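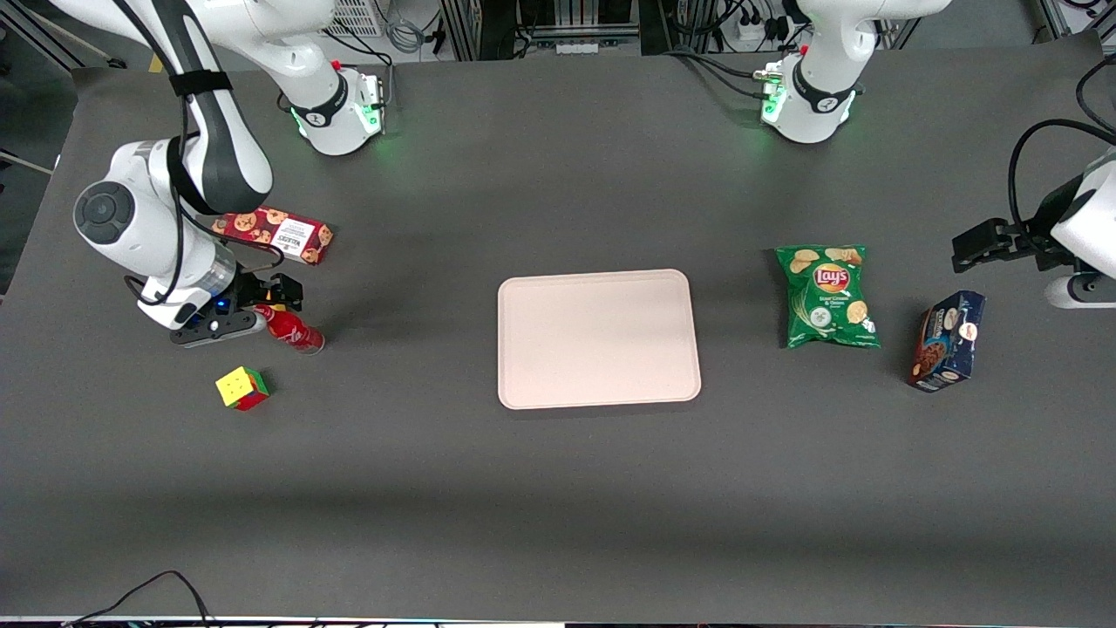 Culelon Housewares – Returns and Seconds Room
Monthly Safety Checklist, with Comments
Month: March

Mark each item OK, Fix, or N/A. Write a comment for anything marked Fix. Items carried over from last month are noted as such.

Section A. Floors and walkways

A1. Main aisle clear from the dock door to the packing benches. OK
A2. Side aisles at least 36 inches wide. Fix
Comment: Aisle 4 was down to 29 inches at the far end. Pallets of boxed dinner plates had been set down outside the yellow line. Moved during the inspection. The line is worn off for the last six feet and needs repainting.
A3. Floor free of broken china and glass. Fix
Comment: Small chips under the sorting bench, mostly against the wall where the push broom doesn't reach. Use the narrow brush and the dustpan with the long handle. Do not pick up chips by hand, even with gloves on.
A4. Mats flat, edges not curled. OK
A5. Spill kit in place and full. OK

Section B. Shelving and racks

B1. Load signs posted and readable. OK
B2. No load over the posted limit. Fix
Comment: Bay 13 is rated for 2,799 pounds across all levels. The slips on the pallets added up to more than that once the cast iron came in. Two pallets went to floor storage. Whoever puts away cast iron has to check the slips first – it takes up very little room and the bay looks half empty when it is already at the limit.
B3. Uprights straight, no dents or bends. OK
B4. Beam clips in place. Fix
Comment: One clip missing on bay 9, second level, left side. Replaced from the parts drawer. The drawer is now out of clips. Order more.
B5. Heavy items stored below shoulder height. OK
B6. Racks anchored to floor. OK

Section C. Ladders and step stools

C1. Feet and rungs in good shape. OK
C2. Inspection tag current. Fix
Comment: Tag on the six-foot Xia stepladder can't be read. New tag written and attached. The ladder itself is fine.
C3. Ladders stored flat or chained upright. OK

Section D. Electrical

D1. Panel has three feet of clear space in front. OK
D2. No extension cords used as permanent wiring. Fix
Comment: Carried over. The shrink wrap machine is still on an orange cord. The outlet was requested in January. Until it goes in, unplug the cord at the end of each shift and hang it up.
D3. Cord on the Pindex label printer undamaged. OK
D4. Outlet covers present. OK

Section E. Fire and exits

E1. Exit signs lit. OK
E2. Exit doors open fully without a key. OK
Comment: The north door sticks a little in damp weather. It opened on the first push at 7:40 a.m. Check it again next month.
E3. Extinguishers charged, pins in place. OK
E4. Nothing within 18 inches of a sprinkler head. Fix
Comment: Empty cartons stacked on top of bay 6. Taken down and flattened. This was also on the list last month.
E5. Baler area free of loose cardboard. OK

Section F. First aid and protective gear

F1. First aid cabinet stocked. Fix
Comment: Finger bandages and burn gel low. Eyewash bottle good until fall.
F2. Cut-resistant gloves on hand in all sizes. Fix
Comment: No mediums. There are plenty of extra-larges, and people are wearing them. Gloves that don't fit get caught on carton staples.
F3. Safety glasses at the sorting bench. OK

Open items to close before the April check

Repaint line, aisle 4
Beam clips
Outlet for shrink wrap machine
Medium gloves, finger bandages, burn gel

Send the completed form to the Skomemura office and leave one copy in the binder by the time clock. Questions on this form go to extension 104.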